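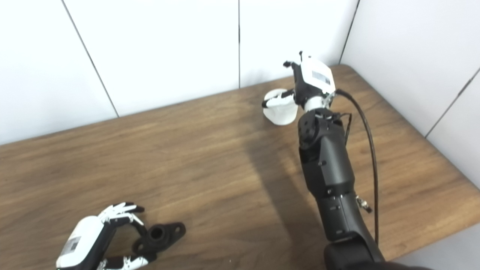 Figure 2. Wooden tabletop against a white paneled wall.

3.2 Surface type and reported comfort in shared study rooms

The second part of the survey asked respondents about the furniture they used most often. Of the 2,526 forms returned, 2,000 were complete enough to be included. Respondents rated glare, warmth to the touch and noise on a five-point scale, and could add remarks in their own words.

Wooden tables with a medium-brown finish were rated higher for comfort than white or gray ones, and the difference held across all age groups. Glare was the most frequent complaint in rooms with pale walls – particularly where the ceiling lights could not be dimmed. Poduval and Kartha reported a similar pattern in their earlier study of reading rooms, although their sample was limited to evening visitors.

Rounded table corners were mentioned in 88 of the written remarks, most often by respondents who shared a table with small children. The questionnaire did not ask about corners directly, and these remarks were therefore coded separately and left out of the comfort score.

Forms received after 29th June were not counted. A follow-up survey in October will repeat the glare questions with the lighting level recorded for each room.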